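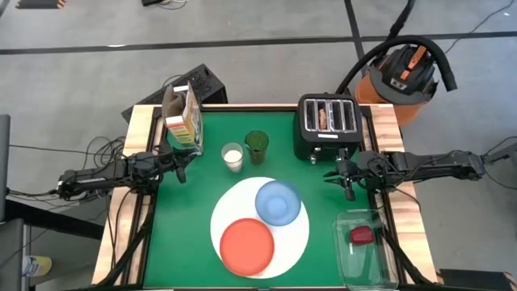

Home | Jobs | Casual and part-time | Post an ad

Breakfast room attendant - Flistetti Guest House
Posted April 2025 by Flistetti office
2 comments | 21 shares

We need a part-time attendant for the breakfast service at our guest house on Edet Road. The job is setting tables with plates and glasses, putting out cereal, milk and toast, and clearing and washing up afterwards. You will also vacuum the floor once the last guests have gone.

Shifts run from 6 am to 10.30 am, five mornings a week, with some weekends. On a full morning we serve 100 guests, so you should be comfortable working at a steady pace and being on your feet.

Experience in a café or kitchen is useful but we will train the right person. You must be 18 or over and have your own way of getting here - the first bus arrives too late for the early start.

Pay is at the award rate with weekend loadings. Breakfast is provided after each shift.

To apply, drop a resume and a short note on your availability at the front desk, quoting job number 1139. Anyone who applied in January is welcome to apply again.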